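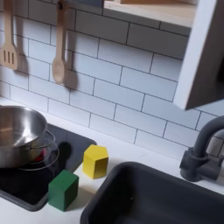
Remote demos vs. hand guiding for block tasks

tallgrout
Posted Feb 10, 2022
We've been teaching our arm on a play kitchen for a while now. One operator, remote controller, two blocks by the sink. 121 demos so far. The Jekar people claim you only need a handful if the demos are "clean." I don't buy it. Has anyone gotten a policy out of 5 demos that still worked after you moved the block a couple inches?

pinchpoint
No. And I'd ask what they mean by clean. Every vendor number I've seen comes from one operator who has practiced the same move for weeks.

oldservo
Disagree a little. We did 16 by hand guiding, just holding the wrist and walking it through, and got a decent pick. Remote control adds lag and your people start making weird little corrections. The arm learns those too.

pinchpoint
A decent pick from where, the same spot every time? Then you recorded a playback.

oldservo
We moved it. Not a lot, I admit.

tallgrout
Hand guiding is out for us. With a camera on the setup you get somebody's arm in every shot, and then the arm isn't there when the policy runs. Ours has the yellow and green blocks close to the sink corner, so a sloppy approach matters.

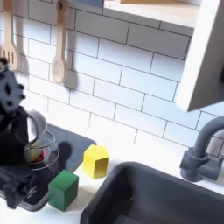 lurk_n_log
Do you throw out the demos where the operator fumbles?

tallgrout
Only the ones where the block never gets picked up at all. If they miss and recover, I keep it, otherwise the policy has never seen a recovery.

oldservo
That's how you end up with an arm that misses on purpose. We saw that in September with the Rument controller. Hesitated over every block like it was scared of it.

pinchpoint
Could be the controller. Could be your operator. Did you swap either one?

oldservo
Swapped the operator. Still hesitated, less.

pinchpoint
So you don't know.

tallgrout
Flalovel told me to get to 900 before complaining. They also rent out operator time, so take that how you want - I'm going to get a second person on the controller first and see if anything changes.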